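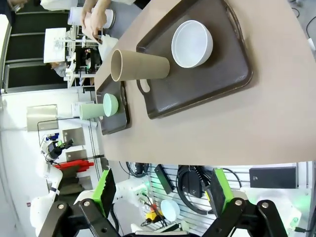

# How to plan a trip as a passenger on a cargo ferry

Many people who like ships want, at least one time, to travel on a working vessel and not on a holiday one. It is possible, but the booking is different from what you know from normal ferries. I explain here the steps as I learned them on the Skondura line, on the route from Clillham to Wedis. Other lines have similar rules, but please check each point with them.

## 1. Find out if the line takes passengers

Cargo ferries are built for trucks and trailers. The drivers have the first right to the cabins, and what remains can be sold to people like us. On the Clillham route there are 9 passenger cabins in summer. In winter there are only 2, and in February the ship goes to the yard and no passengers are taken at all.

The website of the line often says nothing about this. Write an email to the freight office, not to the customer service. Keep it short and give these things:

- the port where you want to start and the port where you want to leave
- the earliest and the latest month for you
- how many persons, and if you bring a car or a bicycle
- your age, if you are over 75, as the line then asks for a letter from your doctor

## 2. Book through an agent if the office does not answer

I waited three weeks for an answer and then went to an agency, Olteanu, which sells freighter trips. The agency fee was 81 dollars. It felt like a lot of money for some emails, but they also sent me the correct form for the port pass, and I would not have found it alone.

Ask the agent two questions before you pay. What happens with the money if the ship leaves on a different day? And are the meals in the price? On my ticket they were. Coffee was free also at night.

## 3. Prepare for the port

The passenger terminal and the freight gate can be far from each other. In Clillham it is 10 minutes by taxi, and you are not allowed to walk inside the freight area. Tell the taxi driver "freight gate" before you get in. At the gate you show your passport and the port pass, and then you wait for the shuttle van.

Be at the gate in the early afternoon, even when the ship leaves at 9 in the evening. The loading is sometimes finished before the plan and the captain does not wait for one passenger.

## 4. What to pack

A soft bag is better than a suitcase, the stairs are steep and there is no elevator for passengers. Bring shoes with a rubber sole, a warm jacket for the outside deck, ear plugs and something against seasickness. The ship shop opened for one hour only and sold mostly chocolate and phone cards.

Binoculars are useful. A paper map also, because the phone has no signal after the first two hours.

## 5. On board

The meal times are fixed and short. Take your place where the steward shows you, and bring your dishes back to the counter when you finish. If you wish to see the bridge, ask the steward on the first evening. The officers said yes to me for the next morning, after the pilot left. Do not go on the vehicle deck during the trip, it is locked and has an alarm.

When you arrive in Wedis, stay in the cabin until you hear your name. The trucks go out first, and this can take more than an hour.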